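# Moving to a smaller place and can't decide what to do with 700 books

Asked in Home & Household

Okay so I need some opinions from people who have done this. I'm moving from a three-bedroom house in Hartley to an apartment in Florkow at the end of the summer, and I own 700 books. I know the number because my sister made me count before she'd agree to help carry anything.

The new place has one decent wall in the living room and that's it for shelves. Mostly paperbacks, a lot of mysteries, plus cookbooks and my dad's old history hardcovers, which are heavy as bricks and not up for discussion. Do I sell, donate, pay for storage? The storage unit I called wanted $837 for the year and I nearly dropped the phone. Also, how do you pack them so the boxes don't split? Last move I lost two on the driveway – one of them the cookbooks, in the rain, of course.

Thanks in advance!

## 3 answers

**Keith Haslam** (marked as helpful)

I went from a house to an apartment in February with even more books than you, so I have feelings about this!

Skip the storage. I paid for a unit once and visited it exactly one time in a year, to put more stuff in. If a book can sit in a dark box that long you can probably let it go.

What I did was sort in the evenings, one shelf a night, and I only asked myself if I'd read it again or lend it to somebody. Anything I had to argue with myself over went in a "maybe" box, and I let myself keep one maybe box total (okay, it was a big box). I got down to 633 that way, which my wife did not find impressive, and then I did the whole thing a second time with her sitting next to me and it went a lot faster.

For selling, call the used bookstore before you load the car. Ours takes mysteries only if they're clean and won't touch cookbooks at all. The library sale took almost everything else, but they wanted no textbooks and nothing with a musty smell, so sniff before you go.

Packing: small boxes. Smaller than you think. Liquor store boxes are great. Hardcovers upright with the spines against the side, paperbacks flat in stacks, and stuff the gaps with dish towels you have to move anyway. Tape the bottom twice, both directions. If you can't lift it with your elbows bent, take some out.

Measure that wall too, and measure the depth of the shelves. I bought a Kurnix bookcase going only by the width and my big art books hang over the front by an inch. Still annoys me every morning.

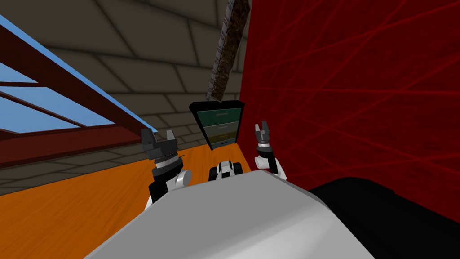
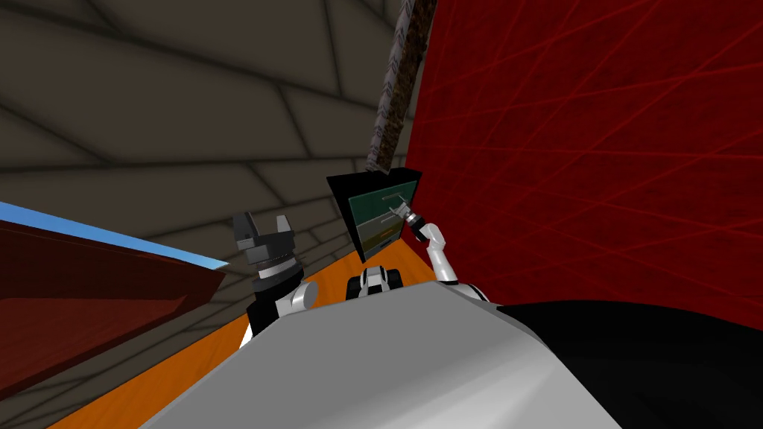
One more thing on the cookbooks – go through them with a pad of sticky notes and see how many recipes you really make. I had a shelf full and was cooking maybe a dozen things out of the lot. I copied those onto cards and kept my four favorites. Your dad's hardcovers I'd keep too, no question, put them on the bottom shelf so the thing doesn't tip.

**clomel_reader**

get an ereader

**Reply from the person who asked**

Ha, I have one, it's in a drawer. Keith, thank you, I'm starting on the mysteries tonight and I'm stealing the maybe box idea. Does the used bookstore usually pay cash, or is it all store credit? Because if it's credit I know exactly what's going to happen.

**Keith Haslam**

Mine does both but the credit is worth double. I came home with nine books. Send your sister in instead.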